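Budgeting for a robot arm at home or in a small shop – tips

Quick ones this week, mostly from my own mistakes. Prices move, so no price list. Get your own quotes.

Start with the job and leave the catalog for later. Write down what you want the arm to do, one line each. Fold socks. Hang coats. Clear a table. Cross out anything you'd be done with by hand before the thing boots up. What's left is what you're shopping for, and it's usually a shorter list than you'd like.

Then measure the room. Doorways, closet openings, the height of every surface it has to reach. Measure with the doors open and with chairs pulled out, the way people leave them. Note every change of floor too. Carpet to hard floor matters if the base rolls. Our first quote from Grosbridge assumed one flat floor and the base was wrong before it shipped. Had to pay the restocking fee. Tyson Gill still brings it up.
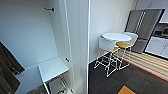 How much floor should I set aside for a small arm?
Take the full reach in every direction, then add enough to walk past without turning sideways. If that doesn't fit, get the shorter arm. Don't plan on moving furniture every time you run it, you won't.

Split the budget in two before you talk to anybody. One part is the arm. The other is everything that isn't the arm – mount, gripper, cables, spare fingers, a stop button you can reach, a decent table. I kept 32 percent back for the second part and spent all of it plus a bit. Sellers quote the first part only. Ask for the second part in writing.

Used vs new. Used is fine if the seller will run it for you on the spot. Watch it do slow moves, then fast ones. Listen. Ask for the hours and ask which parts were replaced. A Halim rep told me a used unit with a bad controller is a coat rack, and I beleive him. My used one came to 3824 dollars with freight, without a gripper. Freight was the suprise. Ask about a lift gate.

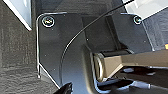
Mounting hardware gets left out of nearly every quote I've read, so price it yourself. Plate, bolts, washers, the right hex keys, threadlocker if the maker calls for it. Check the hole pattern before you pay. Metric and inch get mixed up constantly and an adapter plate costs more than it should. Cables belong on the same line of the budget. A thin black one lying across a dark metal plate is easy to miss, so get clips and some bright sleeve while you're ordering. Same for dust, those little pale specks show up on a dark finish right away and a cheap hand vac is worth adding. Put the heavy stuff on a plate big enough for it and bolt down what the manual says to bolt down. No wood screws.

Grippers. Buy one plain two-finger to start. Skip the fancy hand. Budget for spare finger pads, they wear. Soft things are harder than hard things – cloth bunches, slides, covers up the camera if you have one out at the wrist. Bring your own test items to a demo! Real socks, a real towel, the mug with the weird handle. The demo cubes always work.
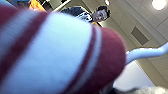 And bring a couple that you think will fail, because that's where you learn what the extra money buys. Gidum let me try 20 items off my own list at the counter, thursday morning, no appointment. Wallulard wanted a deposit first. Guess who got the order.

Time is a cost too. Block out 2 full weekends for setup before you expect anything useful. More if you're sharing the room with people who want to use it.

Ask about, before you sign:
Power – what outlet, what draw, does it trip with the microwave going
Noise at full speed
Who pays return shipping under warranty
Software – is there a yearly fee, what stops working if you quit paying
Spare parts, in stock or on order

Keep the crate. You'll want it for returns or resale, and a new one costs real money. Ours lives flat behind the shelving.

Payment plans: fine if there's no penalty for paying early. Read that page twice. Got a better tip on freight, send it in, I'll add it to the November page.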